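3.2. Rangement des petits objets et partage de l'espace domestique

La deuxième série d'entretiens porte sur les objets de faible valeur que les ménages conservent sans leur attribuer de place fixe. Nous reprenons ici la distinction proposée par Pillay entre objets rangés et objets déposés. Un objet rangé revient à un endroit connu de tous les membres du foyer. Un objet déposé reste là où le dernier usage l'a laissé, et sa position n'est connue que de la personne qui s'en est servie.

L'enquête a été conduite dans 18 foyers de Meltham et 20 foyers de Pondcombe. Chaque foyer a reçu 2 visites, la première en mars, la seconde à la fin de l'été. Les inventaires ont été saisis dans la base Idside, qui compte 1 148 fiches après suppression des doublons. Une fiche correspond à un objet ou à un lot d'objets que les habitants désignent par un seul mot (« les élastiques », « les piles », « les clés d'en bas »). Ce choix a une conséquence directe sur les résultats : un foyer qui nomme finement ses affaires produit davantage de fiches qu'un foyer qui parle en termes généraux, à quantité égale.

Les habitants de Meltham déclarent plus souvent un lieu de rangement par personne, ceux de Pondcombe un lieu par usage. L'écart tient en partie à la taille des logements. Dans les appartements sans entrée séparée, les petits objets se concentrent dans la pièce où l'on mange, et la table sert de point de tri avant le coucher ou avant le départ du matin. Les parents interrogés décrivent ce tri comme une tâche à part entière - jamais longue, mais quotidienne - qu'ils ne mentionnent pourtant pas spontanément quand on leur demande de lister les travaux ménagers.

Les accessoires personnels occupent une position intermédiaire. Ils appartiennent à quelqu'un, mais circulent entre frères et sœurs, et parfois entre mère et fille. Leur regroupement dans un contenant ouvert, boîte basse ou plateau, est la solution la plus fréquente dans les deux communes (figure 1). Le contenant fermé est réservé aux objets jugés fragiles ou aux cadeaux. 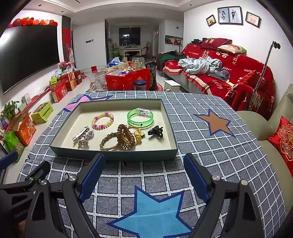

Figure 1. Bracelets et accessoires pour cheveux réunis dans un plateau peu profond, sur une table couverte d'une nappe à étoiles.

Cette préférence pour le contenant ouvert s'accorde mal avec l'hypothèse de Magesa, selon laquelle le couvercle marque le passage du désordre au rangement. Dans nos entretiens, le couvercle est surtout associé à l'oubli. Une habitante de Pondcombe explique avoir retiré ceux de toutes ses boîtes parce que ses enfants rachetaient ce qu'ils possédaient déjà. Nassoro Magesa admet d'ailleurs que son matériau provient de logements plus grands, où les boîtes sont empilées.

Deux limites doivent être signalées. Les visites étaient annoncées, et plusieurs foyers ont reconnu avoir mis de l'ordre la veille. Par ailleurs, les adolescents ont peu participé aux entretiens - leurs affaires sont donc décrites par leurs parents, avec un vocabulaire qui n'est pas le leur. La section suivante examine les objets dont les membres d'un même foyer ont donné des emplacements différents.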